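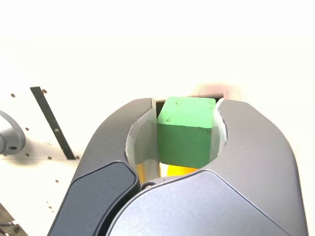 PRESS RELEASE
For immediate publication

Starnalis brings a green block and a white play table to schools and libraries

Udard, December 19, 2025 – Starnalis, maker of building blocks and small furniture for children, announces today the start of Dullance, a new line for classrooms, libraries and waiting rooms. The line consists of a set of green blocks and a low table with a white top. Both can be ordered from now on, and the first deliveries will leave our warehouse in Udard in February.

With Dullance we return to a simple kind of play. All blocks in a set have the same green color. A child who builds with them does not search for the red one or the yellow one, but looks at the shape and at the place where the block should go. During the preparation of the line we visited several groups of young children and we noticed that the quarrels about a favorite color became fewer. The teachers told us also that the tidying went faster, as there was no sorting to do by color.

The white top of the table was chosen together with the green. On many playroom tables there is a printed road, a farm or a pond, and the children like this in the first week. After that the picture decides the game for them. A plain white surface leaves the game open, and a green block is easy to find on it, also for children who do not see so well. The surface can be wiped with a damp cloth and ordinary dish soap. We advise against scouring powder.

What is in the line

The Dullance block set is offered in two sizes. The small set has 100 blocks and is meant for a corner of a classroom or for a waiting room. The large set has 400 blocks and is meant for a whole class, or for libraries where building afternoons are held. The blocks in both sets have the same measures, so a school can begin with the small set and add the large one later without any problem.

Every set comes with a flat storage tray which fits under the table. The tray has no lid. In our earlier sets there was a lid, and customers wrote to us that it was lost after some months or was used as a sled, so we left it out and made the sides of the tray a little higher. A printed card with suggestions for tidying is included. It shows how the blocks can be laid in rows, beginning from the left corner, and it has almost no text, so that children who can not read yet can follow it by themselves.

The table is delivered flat and is put together with one key, which is in the box. Its legs can be set to a lower or a higher position. In the lower position the children sit on the floor or on a cushion, and in the higher position they stand or use a small chair. Chairs are not part of the line, but the table goes well with most of the chairs which schools already have.

Made with Ehlers

The blocks are produced for us by Ehlers, a workshop with which Starnalis has worked since our first catalog. Ehlers also made the color samples. The green was changed several times before everyone was content with it. The first version looked very nice in the daylight of the workshop, but under strong classroom lamps it became pale, and next to a white table top this was not pleasant. The final green is a bit deeper.

The edges received the same attention. An edge that is too round makes a tower slide, and an edge that is too sharp is not comfortable in a small hand. Starnalis and Ehlers have agreed on an edge that is softened only slightly, and the faces of the block remain flat, so that it stands well on each side.

Single blocks can be ordered again at any time. We know that blocks disappear – under a radiator, in a coat pocket, in the sandbox – and a school should not have to buy a complete set for this reason. The order number for single blocks is 2435. It is also printed on the bottom of the storage tray, where it can be found when it is needed.

Ideas for use

On our website, teachers and librarians will find a free booklet with games for the new sets. Most of the games need only a few blocks. In one of them a child puts down a single block, the next child places another one so that it touches the first, and the group continues until the table is full. In another one the children build with their eyes closed and tell each other where there is still room. The booklet may be copied for use in the school or library. Remarks and new games from readers are very welcome, and we will add the best of them to the next version.

Availability

The two block sets and the table can be ordered separately or together. Orders which we receive before the end of February will be delivered with a second storage tray without extra cost. Schools that want to see the green and the white in their own rooms first can ask for a sample, which contains one block and a small piece of the table top. The sample does not need to be sent back.

About Starnalis

Starnalis designs blocks, tables and storage for places where young children play and learn. The company has its office, showroom and warehouse in Udard. The showroom can be visited by appointment, and children may come along.

Contact for the press

Starnalis, press office, Udard
Samples for editors and further information on the Dullance line are available on request.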